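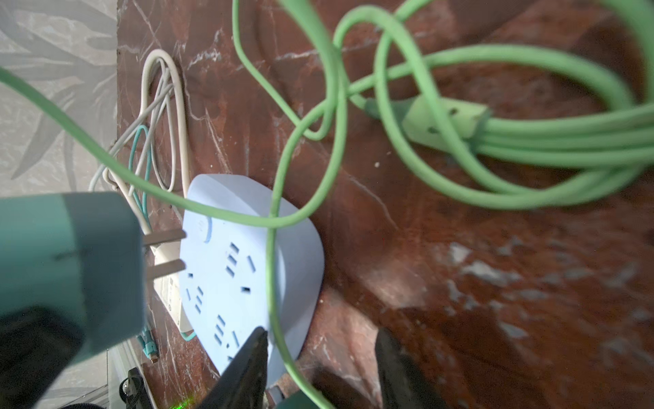
Blue power strip, green lead still in its coil, on the marble-look top

Last updated: April

kornis_kettle
So I'm finally sorting out the sockets in the back room and I've ended up with this pale blue strip, the rounded triangle sort. I love the shape! It tucks into a corner where a long one never would. My worry is the green lead. It's a fair old length and I only need a bit of it to get from the wall to the desk. Can I leave the rest bundled up behind, or am I asking for trouble? It'll have a lamp, a phone charger and sometimes a little fan heater on it.

plughole60
Lamp and charger, fine. Fan heater, no. Put that straight in the wall. And uncoil the lead before you run anything that draws a lot, a tight bundle holds its heat.

mossy_tin
Bit strong, plughole. Mine's been bundled behind the telly for 3 years with a cable tie round it and it's never so much as felt warm.

plughole60
Yes, with a telly on it. Try it with a heater and see how you get on (please don't).

hettysbox
Love that colour, is it the Ikico one? I had a white strip from them and the button was so stiff I had to use my thumb and a bit of temper. Yours looks like a small round one, with the darker ring? If so it might be a different maker altogether.

kornis_kettle
No idea, it came in a job lot from Haque on the high street, no box. Button's the small round one with the slightly darker blue ring, yes.

votent_fan
Check what plugs it takes before you get too attached. Those slanted slots aren't for our square three-pin ones, and I can see a big teal plug there with two flat prongs on it. I wouldn't go stacking adaptors to make it fit. I'd get a proper UK one, Votent do a corner-shaped one and mine's been great.

mossy_tin
For once I agree with everyone. Keep it if you've got the right things to go in it, otherwise it's an ornament.

kornis_kettle
Oh bother, I hadn't even thought about the slots, I was too busy fussing over the cable. The lamp and charger both have normal UK plugs so that's that. Shame, it looks lovely against the brown marble!

hettysbox
Wind the lead in big loose loops if you're putting it away, by the way. Mine went in a drawer in a tight little knot and it's had kinks in it ever since.

plughole60
Figure of eight for me. Loops always end up in a tangle.

hettysbox
Not if you tie them in two places!

kornis_kettle
Right, loops it is, tied twice. Off to look at the Votent one after tea. Does anyone know if it comes in blue?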